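설비 소식 | 의류 접기 작업대 2차 구매 계획 정리
2024년 6월 14일

하반기 장비 예산 신청 마감이 다가오면서 접기 작업대 증설에 관한 문의가 여러 부서에서 들어왔습니다. 같은 내용을 매번 따로 답하기보다 한 번에 적어 두는 편이 나을 것 같아 이번 호에 싣습니다. 금액은 모두 내부 예산 단위(포인트)로 표기했고, 부가 비용은 항목별로 나누었습니다.

현재 상황

마사이드(Marside) 작업장에는 양팔 로봇 작업대가 7대 있습니다. 이 가운데 단체복과 운동복 접기에 배정된 것은 2대이고, 나머지는 수건과 평판 직물을 처리합니다. 운동복은 상의와 하의를 한 벌로 맞춰 접어야 해서 수건보다 작업대를 오래 차지합니다. 등번호가 있는 품목은 번호가 보이는 방향까지 맞춰야 하므로 시간이 더 듭니다. 지난 분기에 밀린 물량은 거의 다 이쪽에서 나왔습니다.

생산계획 담당 게르트라우트 카우프만은 작업대를 늘리기 전에 수건 쪽 작업대 1대를 운동복으로 돌려 보자는 의견을 냈습니다. 프로그램만 바꾸면 될 것 같지만 손가락 부품과 작업면이 서로 다르기 때문에 전환 비용이 따로 발생합니다. 이 비용도 아래 항목에 넣었습니다.

신청 항목

이번에 올리는 신청은 총 200포인트입니다. 내역은 다음과 같습니다.

작업대 본체 1대(양팔, 프레임 포함): 91포인트
손목 카메라와 조명 교체: 51포인트
손가락 부품, 작업면 직물, 기존 작업대 전환, 예비비: 나머지 전액

본체 가격에는 운송과 바닥 고정 작업이 들어 있습니다. 설치 후 교육은 들어 있지 않습니다. 1차 구매 때 교육비를 빠뜨려 다른 항목에서 끌어다 쓴 일이 있었는데, 이번에는 예비비 안에 교육비 칸을 미리 만들어 두었습니다. 교육에 참석할 인원이 정해지면 각 조에서 이름을 보내 주십시오.

공급처 비교

견적은 아이그너(Aigner)와 브랄리어(Bralier) 두 곳에서 받았습니다. 본체 가격만 보면 브랄리어가 낮습니다. 다만 브랄리어는 손가락 부품을 세트로만 팔고, 한쪽만 닳아도 양팔분을 모두 사야 합니다. 아이그너는 낱개 주문이 되고 납기도 짧습니다. 3년 사용을 기준으로 소모품까지 합치면 두 견적의 차이는 거의 없어집니다.

설비 담당 다미안 발너의 판단은 아이그너 쪽입니다. 기존 작업대와 제어기가 같아서 예비 부품을 같이 쓸 수 있고, 정비 인력이 새로 배울 것도 적습니다. 반면 구매 담당 레굴라 피스터는 한 공급처에만 의존하는 것을 걱정하고 있습니다. 지난번 제어기 공급이 늦어졌을 때 대체할 곳이 없었기 때문입니다. 두 의견을 모두 신청서에 첨부했으며, 결정은 예산 심의에서 내려집니다.

중고 장비도 검토했습니다. 투스타(Tusta) 물류동에서 쓰지 않는 작업대를 넘겨받는 방안이었는데, 팔 길이가 짧아 성인용 운동복을 펼치기 어렵다는 결론이 나왔습니다. 이 방안은 접었습니다. 임대는 최소 계약 기간이 길어 구매보다 이점이 없었습니다.

작업면과 손가락 부품

본체에 비해 금액이 작아 눈에 잘 띄지 않지만, 실제 운영에서 가장 자주 예산을 쓰는 항목입니다. 작업면 직물은 보풀이 생기거나 얼룩이 지면 교체합니다. 색은 회색 계열로 통일합니다. 흰색은 흰 옷의 가장자리를 카메라가 찾지 못하고, 짙은 색은 어두운 옷에서 같은 문제가 생깁니다. 직물을 각 작업대에서 따로 주문하던 방식은 이번에 없애고 한꺼번에 사서 창고에 두기로 했습니다.

손가락 부품은 끝이 가늘어지는 형태를 계속 씁니다. 넓은 손가락은 수건에는 좋지만 얇은 옷자락 한 겹만 집기에는 맞지 않습니다. 교체 주기는 작업대마다 차이가 커서 일률적으로 정하지 않고, 정비 일지에 적힌 마모 상태를 보고 주문합니다. 일지를 비워 두면 주문 수량을 계산할 수 없으니 근무 교대 때 꼭 적어 주십시오.

운동복 한 벌을 접을 때는 상의를 뒤쪽에 놓고 앞자리에서 하의를 펼치는 배치를 씁니다. 작업면 깊이가 모자라면 이 배치가 되지 않으므로, 신규 본체 사양서에 작업면 깊이를 기존과 같게 적었습니다. 견적을 다시 받을 때 이 항목이 빠지지 않았는지 확인해야 합니다. 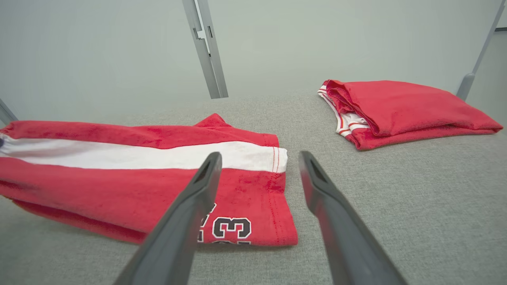 운동복 접기 작업. 접힌 빨간 상의와 앞쪽에 펼쳐진 반바지.

카메라와 조명

카메라 교체는 본체 구매와 별개로 진행할 수 있습니다. 심의에서 본체가 보류되더라도 카메라와 조명 항목은 살려 달라고 요청해 둔 상태입니다. 빨간색이나 남색처럼 한 가지 색이 넓은 옷은 접힌 선을 구분하기가 까다롭습니다. 흰 테두리나 옆줄이 있으면 그 선을 기준으로 잡을 수 있지만 무늬 없는 단색 품목에서는 그럴 수 없습니다. 조명은 그림자가 약하게 지는 확산형으로 맞춥니다.

영상 처리 담당 타이 키에우가 후보 카메라를 시험하고 있습니다. 시험에 쓸 옷이 부족하니 폐기 예정인 운동복이 있으면 버리지 말고 영상실로 보내 주십시오. 번호가 벗겨졌거나 실밥이 풀린 것도 괜찮습니다. 세탁은 마친 상태여야 합니다.

설치 공간과 전기

신규 작업대는 동쪽 벽 앞에 들어갑니다. 그 자리에 있는 선반은 마티아스 카우프만이 6월 안에 옮깁니다. 전원은 기존 회로로 감당되지만 비상정지 배선은 새로 해야 합니다. 이 공사는 건물 관리 예산에서 나가므로 위 신청 금액에는 들어 있지 않습니다. 공사 중에는 옆 작업대도 잠시 꺼야 하니, 일정이 나오면 해당 조에 먼저 알리겠습니다.

신청서에 의견을 더하고 싶은 분은 설비 담당 앞으로 서면을 보내 주십시오. 물량 자료를 함께 내면 심의에서 다루기가 쉽습니다. 품목별 자료가 없는 조는 생산계획 쪽에서 양식을 받아 최근 분기 분만 채우면 됩니다. 심의 결과와 납기는 다음 호에 싣겠습니다.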